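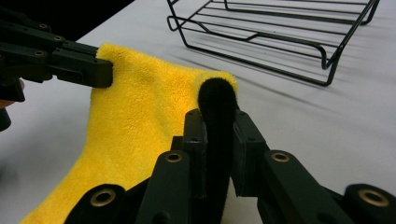
私たちについて

株式会社グルルビー（Grullby）は、ロボットアームのためのソフトウェアを開発している会社です。扱っているのは主に、タオルや衣類、袋、ケーブルのように、つかむと形が変わるものを動かすための認識、動作計画、制御と、それらを開発・運用するための周辺ツールです。ロボット本体の製造は行っていません。お客様がすでにお持ちのアームや、システムインテグレーターが選定したアームの上で動くソフトウェアを提供しています。

社員は9名です。全員が何らかの形でコードを書いており、営業専任の担当者は置いていません。お問い合わせへの返信も、見積もりも、現場での立ち上げも、開発をしている者が担当します。そのため返信に数日いただくことがあります。

何を作っているか

Lasley（認識ライブラリ）

カメラ画像から、布の縁、角、折り目、持ち上がっている部分を推定するライブラリです。剛体の部品であれば、形状モデルを用意して位置と姿勢を求めれば把持点が決まります。布の場合は同じタオルでも置くたびに形が違うため、この方法が使えません。Lasleyでは、物体全体の姿勢を一つの答えとして出すことをやめ、「次につかめる縁はどこか」「その縁は何枚重なっているか」という、動作に必要な情報だけを確信度つきで返すようにしています。

確信度が低いときは、低いまま返します。以前の版では内部でしきい値を切り、候補がなければ空の結果を返していましたが、上位の計画側で「見えていない」のか「つかめる場所がない」のかを区別できず、不便でした。現在の版では両者を別の状態として扱っています。

毛足の長い布は特に難しい対象です。表面で光がまだらに反射し、折り目の影と毛並みの影が画像上でよく似ます。黄色や白のように明るい色の布では、照明が強いと縁が飛び、弱いと影が折り目に見えます。Lasleyの学習データには、同じ布を照明条件だけ変えて記録したものを多く含めています。また、白い作業台に置かれた金網のラックなどが細い縞状の影を落とすと、初期の版ではその影を布の縁と誤認することがありました。現在は影の縞を含むデータを評価セットに固定で入れてあり、版を上げるたびに必ずこの項目を確認しています。

Jaidee（動作計画）

二本の腕で一枚の布を扱うための動作計画ソフトウェアです。片方の手で角を挟み、もう片方の手で途中を持ち上げるような動作では、二つの手の間の距離が布の張り具合を決めます。離しすぎれば布が滑るか、把持が外れます。近づけすぎればたるみができ、次に角を見つけにくくなります。Jaideeは手先の軌道を別々に計算せず、二点間の距離と相対速度を制約に入れたうえで、両腕の軌道を同時に求めます。

計画は短い区間に区切って行います。布の状態を最後まで正確に予測することはできないので、一区間動かしては観測し直し、続きを計画します。区間の長さは対象によって変えられます。薄手のハンカチと厚手のバスタオルでは適切な値が違うため、設定ファイルに既定値を用意し、現場で調整できるようにしました。既定値の根拠はドキュメントに書いてあります。

腕同士の干渉、作業台との干渉、置きっぱなしの治具との干渉も計画時に確認します。ただし布そのものは干渉物として扱っていません。布が別の物に引っかかる可能性の判定は開発中の機能で、現行版には入っていません。

Fletenitz（記録・再生・評価ツール）

開発に使っている社内ツールを整理し、製品として公開したものです。手持ちグリッパーやロボットから得た映像、開閉量、手先の軌跡を一つの時間軸に揃えて保存し、あとから任意の時点に戻って認識や計画をやり直すことができます。

時刻合わせは地味な作業ですが、ここがずれていると後段のすべてに影響します。映像の時刻とグリッパーの開閉の時刻がわずかにずれているだけで、学習したモデルは布に触れる前に指を閉じるようになります。Fletenitzは取り込み時に各センサーの遅れを推定し、推定値と残差をファイルに残します。残差が設定値を超えた記録には印がつき、学習用の一覧から自動で外れます。外れた記録は削除されないので、後日、手作業で確認して戻すこともできます。

バージョンの比較機能もあります。同じ記録に対して新旧のLasleyを走らせ、結果が変わった箇所だけを一覧で表示します。私たちが毎朝いちばん長く見ている画面はこれです。

データの記録について

学習と評価に使う動作の多くは、人が手持ちのグリッパーを操作して記録しています。グリッパーにカメラを取りつけ、手元の視点で映像を残します。ロボットを遠隔操作する方法と比べると、人の手の速さで動けること、アームのない場所でも記録できることが利点です。一方で、人の腕の動きにはロボットの関節では再現できないものが含まれます。記録した軌跡はJaideeで一度解き直し、対象のアームで実行できるものだけを学習に回しています。

評価用として固定している記録は、現在1218件あります。そのうち1030件が布、残りが袋とケーブルです。布に偏っているのは、会社としてその仕事を多く受けてきたためです。評価用の記録は学習には使いません。件数を増やすことより、内容を変えないことを優先しており、入れ替えるときは理由を記録に残し、旧セットでの結果も当面は並べて出します。

うまくいかなかった動作も消さずに残しています。角をつかみ損ねた、二枚重ねでつかんだ、指先で布が回った、といった失敗には種類ごとのラベルをつけます。ラベルづけの基準は社内文書にまとめてあり、迷った例が出るたびに追記しています。基準そのものが変わった場合は、過去の記録にもさかのぼって付け直します。

お客様の現場で記録したデータは、契約で許可をいただいた範囲でのみ使います。許可のないデータは、その現場の調整に使ったあと、契約に定めた期限で消去します。映像に作業者の顔や名札が映る可能性がある場合は、記録の前に画角を確認し、必要であれば取り込み時に該当部分を塗りつぶします。

制御についての考え方

指先の制御には、位置の指令と力の上限を組み合わせた、比較的単純な方式を使っています。布は柔らかいので力の制御はあまり重要でないと思われがちですが、作業台に置かれた布の縁をすくうときには、指先がほぼ必ず台に触れます。台に触れたことを検出し、押しすぎずに滑らせる動作が必要になります。ここで上限値が高すぎると指先の摩耗が早まり、低すぎると布の下に入れません。

指先の表面材も動作に大きく影響します。硬く平らな指は角を挟むのに向き、起毛した素材の指は布の面を引っかけずに支えるのに向きます。ただし素材が変われば摩擦も見え方も変わるため、Lasleyの画像処理では指先の部分を既知の領域として除外し、制御側では指の種類ごとに設定を分けています。指を交換した場合は、設定の切り替えと短い校正作業をお願いしています。校正の手順はソフトウェアの画面に順に表示されます。

学習したモデルの出力をそのままモーターに送ることはありません。モデルが出すのは手先の目標と指の開閉の目標までで、その下に速度、加速度、可動範囲を監視する層があります。監視層は学習を含まない通常のプログラムで、単独で試験しています。なお、これは装置全体の安全機能を代替するものではありません。非常停止、安全柵、リスクアセスメントは、導入先の設備として別途整えていただく必要があります。

開発の進め方

コードの変更は必ず別の一人が確認してから取り込みます。認識と計画に関わる変更では、確認の前にFletenitzで評価セットを走らせ、結果の差分を添付する決まりです。全体の成績が上がっていても、特定の種類の布だけ悪くなっている場合は、理由が説明できるまで取り込みません。これで止まっている変更が常にいくつかあります。

シミュレーションは使っていますが、用途を限っています。腕の干渉確認、計画の速度測定、通信が途切れたときの挙動の確認などです。布の挙動については、シミュレーションで良い結果が出ても実機で確かめるまで良いとは判断しません。毛足や縫い目、洗濯による縮みまで再現したモデルは、私たちの手元にはありません。

リリースは定期版と修正版に分けています。定期版では設定ファイルの書式が変わることがあり、その場合は変換用のスクリプトを同梱します。修正版で書式を変えることはありません。次の定期版は7月を予定しており、Jaideeの再計画の高速化と、Fletenitzの記録形式の文書公開が主な内容になります。

これまでの経緯

会社を始めた当初は、工場向けの箱詰め作業のソフトウェアを受託で開発していました。緩衝材の袋をつかむ工程だけがどうしても安定せず、その一工程のために書いたプログラムが、のちにLasleyになりました。当時のコードは現在ほとんど残っていませんが、縁の候補を確信度つきで返すという設計は引き継いでいます。

その後、リネンサプライ関係の会社からタオルの展開と仕分けについて相談を受け、二本腕の計画に取り組むようになりました。最初の版は片腕ずつ順番に動かすもので、動作が遅く、途中で布が垂れてしまうため実用になりませんでした。両腕を同時に解くように書き直したものがJaideeです。

Fletenitzは、記録ファイルの置き場所と命名がばらばらになり、どの結果がどのデータから出たのか追えなくなったことから作りました。外部に出す予定はありませんでしたが、共同で開発していた企業から使いたいという要望があり、文書を整えて提供を始めました。

ご利用いただける形

三つのソフトウェアは個別にも、組み合わせてもお使いいただけます。Lasleyだけを既存の制御システムに組み込んでいるお客様もいます。評価用ライセンスの期間は5週間で、機能の制限はありません。期間中の技術的な質問にも通常のお客様と同じ窓口でお答えします。

導入を検討される場合は、まず対象物の実物をお送りいただくことが多いです。写真や素材名だけでは、つかめるかどうかの見込みをお伝えできません。新品と、実際に使われて洗濯を繰り返したものの両方があると助かります。お預かりした対象物は社内の作業台で試し、結果の数値と記録映像をまとめてお返しします。難しいと判断した場合は、その旨と理由を報告書に書きます。

現在お受けしていないのは、食品に直接触れる用途、医療用途、および人の身体に布をかける、着せるといった用途です。これらについては必要な検証の体制がありません。

動作環境

Lasleyの実行にはGPUを搭載した計算機が必要です。JaideeはCPUのみで動作しますが、リアルタイム対応のOS設定を推奨しています。Fletenitzの閲覧画面はブラウザで開けます。インターネットに接続しない環境でも三つとも動作し、ライセンスの認証もオフラインで完了します。対応しているアームと通信方式の一覧は、製品ごとのページに掲載しています。

採用

認識と制御のソフトウェア開発者を募集しています。ロボットの経験は必須ではありませんが、自分の書いたものが実機で動くところを見て直していく作業が中心になります。記録作業と失敗のラベルづけは、役割にかかわらず全員が交代で行っています。一日じゅうタオルを広げて終わる日もあります。在宅勤務は可能ですが、実機の当番の日は出社が必要です。応募の際は、これまでに書いたコードか技術文書を一点添えてください。

お問い合わせ

製品、共同研究、採用に関するお問い合わせは、いずれもお問い合わせフォームからお送りください。対象物の寸法、素材、現在の作業手順がわかる資料があれば添付をお願いします。秘密保持契約が必要な場合は、資料を添付せずに先にその旨をお知らせください。

最終更新日：2024年1月27日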